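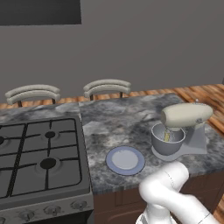 Plate with the blue rim, on the counter.

August, 9.40 am. Reading notes, Revelation 2 and 3, the seven letters.

Started again on the letters with Peiyu Lu. We had left off after Smyrna last time, so Pergamum was the plan, but we went back over Ephesus first as my notes on it were thin.

Ephesus (2.1-7). The complaint is that they have left their first love. Peiyu takes this as love for one another. I had always taken it as love for Christ. The text doesn't say which. The remedy is to "do the first works", and I think that leans her way a little, as works are done to or for somebody. Have written both in the margin. The lampstand threat is against the church as a body, the promise at the end is to the one who overcomes. Worth checking if that split holds in all seven.

Checked it quickly: every letter ends with a promise to the one who overcomes. The order changes, though. In the first three "he that hath an ear" comes before the promise, in the last four it comes after. Kornél Kiss pointed this out months ago and I didn't write it down. No idea yet whether it matters. Ekwood makes a lot of it and divides the letters into two groups on the strength of it. Georgiou gives it one line.

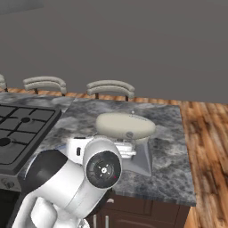 Pergamum (2.12-17). "Where Satan's seat is". The usual choices are the great altar of Zeus, the temple for the emperor, or the Asclepius cult with its serpent. I would go for the emperor temple, given that Antipas is killed there and the pressure in these chapters seems to be about loyalty. Not certain. The altar is the popular answer and it does look like a throne, but looking like one is a weak argument.

Balaam: see Numbers 22-25, then 31.16, where the advice to the women is laid at his door. Without 31.16 the reference makes little sense. Must remember to read that verse out when we do this with the group.

White stone - four explanations in Ekwood, all from outside the Bible (voting pebble, entry token, amulet, a stone given to winners). Peiyu asked whether the manna in the same verse should settle it, and went looking for stones in Exodus. The breastplate stones carry names, but the names of the tribes, and they aren't said to be white. Left open.

Thyatira (2.18-29). Longest of the seven. Jezebel is surely a name given to her for what she does, as with Balaam above. Background is 1 Kings 16 to 21 and 2 Kings 9. The iron rod in 2.27 is Psalm 2, and comes back in 12.5 and 19.15. Added to the cross-reference cards.
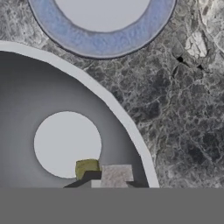

The cards now stand at 1,544 for the whole book, which is too many to be useful. Kornél wants to cut out anything that shares only a single common word and keep the ones where a phrase or picture is carried over. I agree. He will do chapters 1 to 3 first and we can see what is left.

Sardis (3.1-6). Only started. "Thou hast a name that thou livest, and art dead." Wullum's commentary brings in the story of the citadel being taken at night through want of a guard, to explain "I will come on thee as a thief". Fair enough, but the thief is already in Matthew 24 and 1 Thessalonians 5, and those should come first.

To do:
- Numbers 31.16 on the handout
- look up the order of the endings in Luneck, page 27 onwards
- return Georgiou to Peiyu
- Philadelphia and Laodicea, with Isaiah 22 for the key of David

Stopped at 12.15.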